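Robot Learning from Demonstration
Handout 4: Collecting examples with a hand-held gripper
V. Matoušek, revised 27 Oct 2018

Read this before your first collection session. Marks for the practical depend on the quality of your set as much as on the trained policy.

What counts as one example

An example starts with the fingers open and the object untouched. It ends when the object has been let go and the gripper has moved clear. If you stop halfway, mark it as abandoned in Skedura. Do not trim it and keep the rest.

How many

Each group owes 14 sessions. The shared set should reach 3,000 examples by March. Groups working on cloth should expect to be slower than those on rigid objects.

Where

Use real homes where you can. Last year's set came almost entirely from the lab bench, and the policy did badly on anything with a pattern underneath it. Beds, sofas and kitchen tables are all fine. Leave the room as it is.

Cloth and bedding

Approach a folded item from a rounded edge, low down, with the fingers wide.
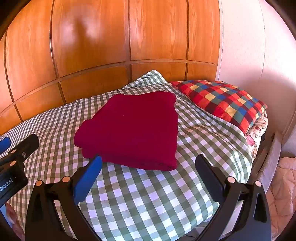 Close slowly and lift only when both fingers have hold. Vary the starting angle between examples, and refold the item every 11 examples so that the layers do not always sit the same way. Plain items on checked or striped covers are especially wanted.

Upload the same evening. Questions about Skedura accounts go to Danica Matoušek.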